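6 min read · 12 shares · 19 comments

4.2 Sorting spare cables into open boxes

Of all the household stores we looked at, cable boxes were the most fun to study. Nearly every home in the Prudgate sample had one, and they all behaved in much the same way! A cord that goes in coiled keeps its shape for a good while. A cord that goes in loose soon catches its neighbors, and from then on the box comes out as one piece.

We logged 1,233 cords across the full study and gave each a tangle score from zero (lifts out freely) to 12 (cannot be freed without emptying the box). Figure 3 shows how different two boxes can look side by side on the same table.
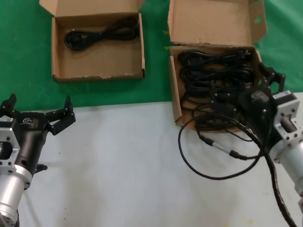 Figure 3. Two open cardboard boxes: a single coiled power cord at left, a tangled mass of black cables at right, with loops hanging over onto the white tabletop.

The overhanging loops deserve a closer look. Connectors tend to be wider than the cord they sit on, so they snag first, and an inline connector partway along a thin cable can lock a whole bundle. We found this again and again, and it was a real delight to see such a small part matter so much.

Box size had a weaker effect than we had guessed in May, when the Fernora pilot was planned. Large boxes still tangled if the cords went in loose, and small ones stayed tidy when each cord was coiled first. Section 4.3 takes up labels and ties.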